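Skeklow 3 update: grasp proposals on piled cloth

The August release of Skeklow went out to all partner groups last week. Most of the work went into the part of the stack that decides where to pinch a piece of cloth, and how far to lift before looking again.

Up to now the planner took one segmentation mask per garment and picked a point near the highest fold. That was fine for a single towel on a bare table. On a bed with several light-colored pieces lying on each other, the mask often ran two garments together, and the planner then chose a point on the seam between them. The gripper came up with both, and the rest of the plan was useless.

Version 3 drops the single mask. Valix, our perception module, now gives every pixel a score for how likely it is to belong to a free edge, an inner fold or the background. The planner samples 128 candidate pinches from that map, throws out the ones the finger pads can't reach without pushing into the mattress, and ranks what is left. Ruffled and frayed edges used to be treated as noise. They now count as edges.

Training data comes from hand-held gripper sessions in ordinary bedrooms, with the camera looking out past the fingers just as it does on the arm. 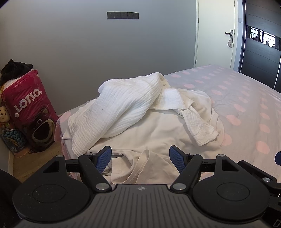
White and cream cloth heaped on a dotted sheet.
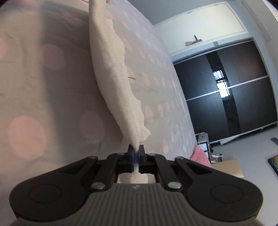

Patterned bedding gets its own handling in this release. The old background model learned plain surfaces well and then took printed dots for small scraps of fabric. We retrained with more printed sheets and added a check that compares a suspected scrap with the repeat of the pattern around it. If it fits the repeat, it goes to background. The check adds 15 milliseconds per image on the lab machine, and it can be turned off in the config for plain surfaces.

The lift stage changed too. After the pinch closes, the controller raises the cloth in short steps and asks Valix for a new map at each step. If the hanging part looks wider than one garment should be, the controller lowers it and releases. The threshold is set per garment class. The defaults are cautious, so expect extra releases with large thin cloths until you tune them.

On our internal replay set of recorded picks, the new ranking put a usable pinch first in 94 percent of cases. Replay only checks the choice of point against what the human operator did. It says nothing about slip or finger force, and arm trials at the Druvetti site are still running. Those numbers will go in a later issue.

Known problems: white on white under strong window light still confuses the fold score, and glossy furniture behind the bed sometimes produces false edges in the reflections. Cropping the map to the bed plane removes most of the second kind. Lazăr, the labeling tool, does not yet show the edge scores next to the masks, so you will need to export them and view them separately.

To upgrade, pull the release branch, rebuild the planner and delete the old mask cache. Config files from version 2 load without changes, but the lift settings in them are ignored and a warning is written to the log.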